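Living with the new tenancy notice rules
2020-07-12

The solicitor who receives me at the Dellbridge office has worked with housing cases for 16 years, and she asked that I don't print her name. "My clients read everything," she says, "and some of their landlords also."

We meet to speak about the notice rules which came into force in April. Under the old rules, a landlord could send a notice by ordinary mail and it counted from the day of posting. Now it counts from the day the tenant can be expected to have received it, and the landlord must keep proof of sending. It sounds like a small matter. In her experience it decides many cases.

"Before, I had tenants who lost a week of their time to answer," she explains. "The letter was going around the sorting office and the clock was already running."

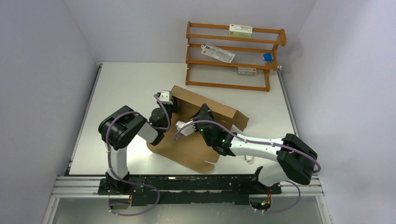
She is less happy with the part about deposits. A landlord who holds a deposit outside an approved scheme can still serve notice, if he pays the money back first. "He can keep it wrongly for 12 months, return it in the morning, and serve the notice in the afternoon. I have asked in two consultations for this to be closed."

I ask if the courts have begun to give guidance. She mentions Tavell, a county court decision from the spring, where the judge refused a notice that was 2 days short. The landlord argued that the tenant had suffered no harm. The judge answered that the period is fixed by the statute and the court has no power to shorten it.
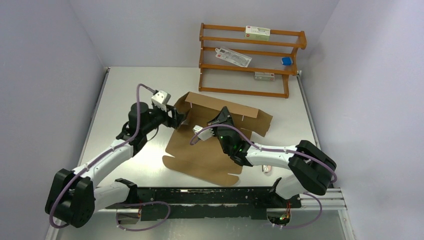 "It does not bind other judges, but they read it," she says. She expects that Amarasinghe, which is now waiting for appeal, will be more important. It concerns whether an email is enough when the tenancy agreement says nothing about email.

For tenants her advice is simple. Keep the envelope, write the date on it, and get help in the first days. The advice center in Grurndale charges nothing for a first meeting, and her own firm asks 150 for a written opinion.

Before I leave, I ask if she would change anything else. She thinks for a moment. "The form itself," she says. "It should be possible to read it without a lawyer."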